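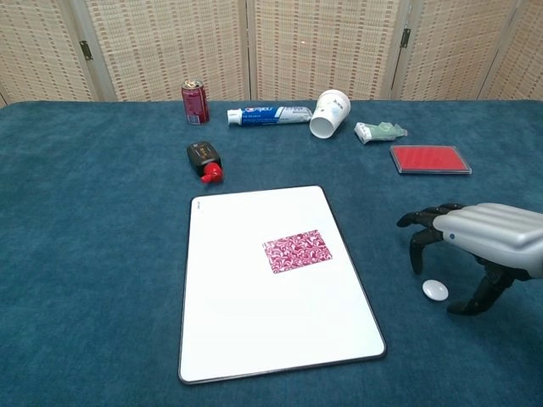 A patterned card on a whiteboard, with a woven folding screen behind.

Rents in Kongate rose again in May, and more people are sharing two-room apartments. Grurnent, a local housing group, heard from 283 tenants. Most said storage was their main complaint.

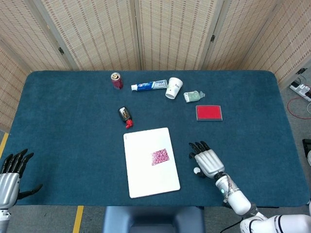
Shared kitchens cause the most arguments — more than noise or bills. Toothpaste and a paper cup can end up on the same table as a soda or beer can. One household of five on Dikenero Street now clears its table every Thursday.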